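Student Projects > Home and Textiles > Reports

May

Print this page | E-mail this page

The Laundry Pile Project: does sorting first save any time?

I picked this topic because my laundry was already a problem before it was homework. We had to choose a household chore, change one thing about how we did it, and write up what happened. Most of my group went for cooking or dishes. I went for the heap of clothes that lives on my bed from one end of the week to the other.

My question was pretty simple. If I sort everything into kinds before I fold a single thing, do I finish faster than if I just grab whatever is on top? My guess was yes, by a lot (I was wrong about the "a lot" part, but I'll get to that).

For each round I used 20 pieces of clothing, always the same ones, and I did 6 rounds with each method. The pile had T-shirts, sweatshirts, two pairs of jeans, some leggings and a bunch of socks that I counted as pairs. I timed myself on my phone and wrote the times on the back of an old Drikska catalog, which was the only paper I could ever find. Between rounds I dumped everything back together and gave it a good stir, and my roommate said that was the most depressing thing she had ever watched.

The first thing I had to figure out was where to fold. My desk is too small and the floor gets gritty no matter how often I sweep. I tried the ironing board for one practice round and things kept sliding off both sides. In the end I went with a flowered sheet as my base – it's big, it's clean, and you can drag a whole stack across it without the stack falling over.

Dark clothes were the slow ones, and I really didn't expect that! With a white T-shirt you see the seams right away. With a charcoal sweatshirt or dark sweatpants I spent ages hunting for the hem, and half the time I picked up a cuff instead and had to start again.
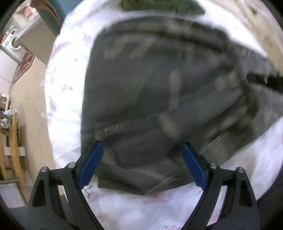
By the author, Home and Textiles, second semester

A dark gray piece on that white sheet with the little pink and light blue flowers is easy enough to spot as a lump. Knowing which end is which is another matter. What helped me was going for the ribbed part first, because you can feel it even when you can't see it very well, and then following a seam up from there. Once I started doing that, my dark pieces got quicker in both methods, so I threw out my first two rounds and did them over. That's why the report was late (sorry again).

Straps and drawstrings were the other headache. Anything long that hangs off a garment will catch on the next thing in the pile, and then you lift one piece and get three. I started tucking them in before folding. It adds a couple of seconds per piece, but I stopped having to untangle stuff, so I kept doing it.

Okay, results. Grabbing from the top took me nearly 20 seconds a piece. Sorting first made the folding itself faster, since your hands get into a rhythm when you do all the T-shirts in a row, but then you have to add the sorting time back on. All together, sorting first saved me 50 seconds over a whole round. I was hoping for five minutes.

I also tried the folding method from the Magalhães booklet we got in class, where everything ends up as a little standing rectangle. It looks great in a drawer. It took me much longer, though, and the sweatshirts kept flopping open, so I left it out of the timed rounds and only used it for T-shirts afterward.

There are a few problems with my project. I got better at folding as I went along, and I did all the grab rounds before the sort rounds, so some of that time I saved might just be practice. I should have switched back and forth. I also only tested on myself, and I'm not a neat person.

If I did it again I'd split the pile by color as well as by kind, and do the dark stuff near the window in the morning when the light is better. I'd get a proper notebook too. For now I'm still sorting first, mostly because the socks find each other a lot sooner that way.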